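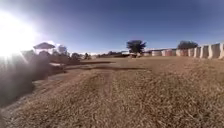 Local planner stops dead in dry grass and when the sun is in view

Asked in Navigation and Planning, May 2026
Tags: costmap, traversability, exposure, outdoor

I'm running a small off-road rover on the Marnska planner, with one forward camera feeding a learned traversability layer into the local costmap. Lidar is a cheap one and only used for the height map. On the dirt track it does fine. Two problems once it leaves the track:

1. Dry grass comes back as lethal cost. The height layer sees the taller stalks as a solid step and the planner won't go through, even where I can walk across it.

2. With the sun in the upper left, the left third of the costmap fills with junk. The planner hugs the right side of whatever corridor it has left.
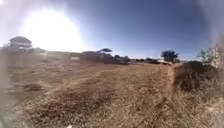
I have tried raising the step threshold, but then it wants to climb mounds. Inflation is at the default. The camera is on auto exposure. Recovery behavior is the stock one, so it backs up, spins, and tries the same thing again. Is there a usual way to handle this or do I need to retrain?

-- Solomiia Kobzar

2 answers

Answer 1 (accepted)

Two separate causes, so fix them separately.

For the sun: don't let saturated pixels vote. Build a mask of anything at or near full white, grow it by 15 pixels, and have the traversability node publish "unknown" there instead of a class. Then check what your costmap does with unknown. If it's treated as lethal you've gained nothing. Give it a medium cost and let it decay. Also take exposure off auto, or meter on the lower half only. The sky is no use to you.

For the grass: a single step threshold can't do it. Use the height layer and the camera layer together. Tall plus "vegetation" gets a cost of 200 at most, tall plus "soil" or "rock" stays lethal. That keeps it off the mounds.

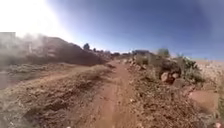 Dust does the same thing as glare to a classifier, by the way, so keep the unknown handling general. I drop camera updates when local contrast falls below a floor and let the old cells age out over 2 seconds. Drive slower while that's happening.

You may not need to retrain. Record a bag, replay it with the mask on, and look at the costmap before you touch the weights.

Answer 2

We had this with Daza and just turned the camera layer off in the afternoon. Works ok on tracks. Also check your lidar mount, ours was tilted.

Comment on Answer 1

Mask plus the combined layer cleared it up on replay. Unknown was set to lethal in my config -- that was most of it. Still tuning the decay. -- Solomiia Kobzar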